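桌面自动化简报 九月号
设备与服务栏

Plosto手持夹爪套件：按月租，值不值得签

上个月起，陆续有读者把同一份宣传册转给我们。Plosto推出了一套双手持夹爪，人拿着干活，夹爪上的相机和定位把动作录下来，录完交给训练机械臂的人用。宣传册封面写的是“今天开箱，今晚出数据”。这种话本栏见得不少，所以先按老规矩，把它当成一句需要证明的话来读。

Stadville的小型集成商里，已经有几家在问要不要跟。问的人多半没有自己的算法团队，手里有一两台机械臂，客户要求它能“学会”摆瓶子、装盒子、换料。以前的做法是请人拿遥控手柄拖着真机走一遍，慢，而且操作的人容易烦。手持夹爪把真机那一段省掉了，道理上说得通。我们对道理没有意见，有意见的是价格表、说明书，还有宣传册里几处一笔带过的地方。

租的是什么

合同上写明的东西有：左右两只夹爪、夹爪上的相机、定位用的标记支架、配套线缆、一份采集软件的授权。月租225欧元，软件授权含在内，数据清洗不含。清洗由Plosto推荐的合作方Fladent做，按小时数据另行报价，报价单要单独索取，我们索取了2次才拿到。第一次回来的是一份产品介绍，把“高质量”三个字用得很勤，价格一栏空着。

电脑也不在清单里。宣传册内页把主机画成一个小方块，旁边注明“客户自备”，字号比正文小一截。配置要求写在说明书后面的附录里，要读到那里才知道旧笔记本恐怕带不动。手里没有合适主机的公司，第一个月的真实开支跟标价差得很远，签之前最好把这一笔先算进去。

押金条款也要看仔细。指片算易耗件，磨损由租方承担，外壳破裂算损坏，两者之间的界线合同没有写。外壳里有不少3D打印件，摔一下算哪一种？我们去信问过，对方答复“视情况而定”。会签这种答复的人大概不多，建议让他们把“情况”写进附件。

干的是什么活

说明书里的入门任务是拿瓶、放瓶：铺一块白色泡沫板，板上放一只塑料瓶，旁边搁纸盒，操作的人用夹爪把瓶子夹起、移动、立稳，松开，再来。听上去谁都会做，但手持夹爪没有手指肚的感觉，瓶子夹得偏不偏，全靠眼睛和一点点反馈。刚上手的人常见的毛病是手腕跟着眼睛走，夹爪歪着就去了，录出来的轨迹带着一个没有必要的弯。机械臂会不会把这个弯也学去，Plosto没有给过正面回答。

Perrine Hamel做过多年工装夹具，现在给几家小厂做顾问。她看完入门任务后的意见很直接：“瓶子是最客气的物件。圆的，轻的，自己会站。你拿软袋试试，拿带提手的桶试试，再来跟我谈通用。”

她还提到背景的问题。泡沫板是白的，板面上有污点和划痕，相机全都录得进去。有人会说这样更接近真实环境，模型见得杂一些反倒好。也有人会说，如果每一段数据里同一个污点都在同一个位置，模型可能拿污点当路标。两种说法都有道理，而说明书对工作面只有一句“保持整洁”，没有说要不要挪动、多久换一次、换了之后是否要重新标定。

线缆是我们最想提醒的一项。宣传册的主视觉是一个人轻松站在厨房里，两只夹爪干干净净，连一根线都没有。现货版本是有线的，黑色和灰色的线从夹爪后面拖出来，顺着手往下走。操作的人站着不动，问题不大；要换边、要转身、要把东西递到另一只手，就得先想线在哪里。无线版据说在做，没有日期，也没有价格。既然如此，宣传册就不该先把线修掉。
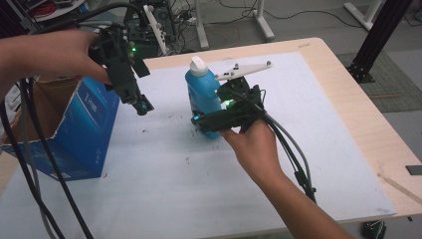

一手一只，右边的夹爪夹着蓝色瓶子。

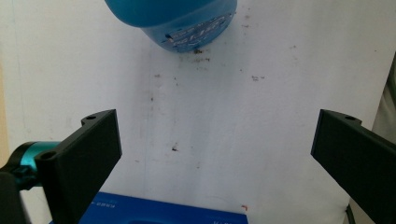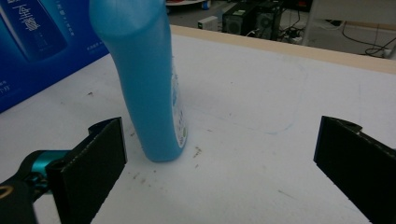
标定要花多久

“开箱即用”四个字，放在标定这一节来看最不经看。说明书给的标定流程分左右手各做一遍，中间如果标记支架被碰歪，就要重来。Plosto给的数字是35分钟，前提是“熟练操作者在推荐环境下”。推荐环境包括均匀的光照、没有反光的地面、支架不晃的桌子，以及旁边没有人走来走去。这样的房间在实验楼里有，在车间里就难找了。

标定做完以后，软件界面会亮绿色，提示可以开始。绿色代表什么，我们翻了说明书也没有翻到误差范围。问客服，客服说“在可接受范围内”。谁的可接受范围？给装配工位用的精度和给摆瓶子用的精度是两码事。如果你的活儿对位置敏感，请在签约前要求一份书面误差说明，写明在多大的工作范围内、连续使用多长时间之后仍然成立。拿不到这份说明，就把它当作没有。

另外，夹爪开合的读数和相机画面之间有没有时间差，也值得问。慢动作看不出来，动作一快就要紧了：画面里指片还没有合拢，记录里已经夹住，训练出来的机械臂就会早一拍松手，或者早一拍往上提。软件里有一个对齐选项，默认关闭，藏在高级设置的第二页。默认关闭的理由我们没有问出来。

指片和手感

指片是黑色平板式的，面宽，夹圆柱形的东西要靠两面夹紧，对夹扁平物件反而更拿手。可更换的指片有软垫版，另收费，单价没有列在公开价目上。我们的看法是，凡是租期超过一个季度的，都应当把备用指片谈进月租里。指片这种东西一定会磨，边角先露出浅色的擦痕，磨久了夹持面会不会受影响，跟你夹什么有关，不妨自己定一个更换标准，不要等厂家通知。

握把对手大的人还算友好。手小的人握久了会觉得重心偏前，标记支架装在顶上，又把重心往上抬了一点。宣传册说“长时间使用无负担”，没有注明多长时间，也没有注明是谁的手。要安排员工整班采集的公司，最好先让真正要干这份活的人试，别让采购经理试五分钟就点头。

数据归谁

这一节本来不想写长，可合同里关于数据的条款偏偏写得最长。

大意如下：原始数据归租方，但Plosto保留“为改进产品”而使用匿名化片段的权利，默认同意，想退出需要书面申请。匿名化是指抹去人脸。手持夹爪的相机朝着工作面，拍到脸的机会本来就少，拍到包装上的字、桌边的设备、地上没收拾的东西，机会倒很多。给食品厂或者代工厂采集的读者请注意，客户没有上市的包装如果摆在桌上，抹掉人脸是保护不了它的。

Fladent那边的清洗服务另有一份协议，数据要上传到他们的服务器，保存期限写的是“项目完成后的合理时间”。又一个“合理”。我们数不清这份材料里有多少个没有数字的形容词，只能劝大家把每一个都圈出来，签字之前请对方填上数。

另一条路：花钱请人采

不想自己折腾的，可以看看Hwang的代采服务。Hwang不卖也不租设备，派人上门，用自己的手持夹爪采集，采完交付整理好的数据。按任务报价，复杂任务另议。比起租套件，好处是标定、返工、线缆缠在一起这些事都归他们；坏处是你的人什么也没有学到，下回换了产品还得再请一次。

我们看了他们的样本交付文件，结构清楚，每段有起止标记，失败的尝试单独放在一个目录里。最后这一点值得表扬。不少供应商把失败段直接删了，给客户看的成功率自然漂亮，训练时却少了很有用的一部分。Plosto的软件也能标记失败，但要操作者自己按键，忙起来很容易忘。

不过Hwang的报价里有一条“现场准备不足附加费”，触发条件包括桌面高度不合适、照明不足、物件未按清单摆放。怎么算不足，由到场人员判断。跟前面押金的问题是同一类毛病，也是同一种解决办法：要附件，要照片标准，要双方签字。

读者来信摘录

Asanka Matubbar来信说，他在一家做日用品分拣的公司负责自动化改造，租了2个月，现在还没有决定续不续。他的信比较长，摘几段：

“第一周基本上没有产出能用的数据，主要是我们自己的问题，桌子太轻，一碰就动，动了就要重新标定。后来在桌脚下垫了东西才好。说明书应当把这件事写在第一页。”

“采集本身比遥控真机快得多，这一点我不否认。同一个动作，以前一下午录不了多少，现在录到手酸。问题是录得多不等于用得上，我们回头看的时候，有一大批是夹爪把瓶子挡住了，从夹爪相机里只能看到瓶身下面一截，标签也糊。算法那边的同事说能用，但说得很勉强。”

“如果有人问我推荐不推荐，我会先问他有没有人愿意每天坐下来看回放。没有这个人，就别租。”

关于遮挡，我们转问了Plosto的技术支持。对方建议另加一台头部视角的相机，与夹爪相机同时录。头部相机不在标准套件内。

几条给准备签约的人的建议

先要试用，试用时用你自己的物件，别用对方带来的瓶子。软的、滑的、形状怪的都拿上，能夹起来再谈别的。

试用时故意碰一下标记支架，看软件会不会报警。如果不报警还继续显示绿色，把这件事记下来，谈价的时候用得着。

让对方当场导出一段数据，用你们自己的工具打开。打不开，或者要再买一个转换插件，就要加进总价里。

问清楚固件升级会不会改变数据格式。旧数据和新数据混在一起训练，格式差一点点都能让人查上好几天。

合同期宁短勿长。无线版如果真的出来，手里还剩大半年有线版租约的人会很不高兴，而目前的合同没有升级换代条款，我们建议加一条。

本栏暂时的意见

给Plosto的硬件打及格分，给宣传册打不及格。双手夹爪能用，录瓶子这类物件也录得下来，两只夹爪各有绿色指示灯，做工谈不上精致但能干活。月租的数字看着低，加上主机、清洗、指片和头部相机以后就不低了，而这些恰好都不在封面上。自己有算法人手、又肯花时间看回放的公司，可以短租一期试试。其余的读者不必着急，等误差说明和无线版的价格出来再看。

Plosto在截稿前回信，说新版说明书正在编写，会补充工作面和标定误差两节，没有说什么时候发。收到之后本栏会再写一次。读者手里如果有已经签过的合同附件，尤其是关于磨损和损坏怎么划分的，欢迎隐去公司名称后寄来。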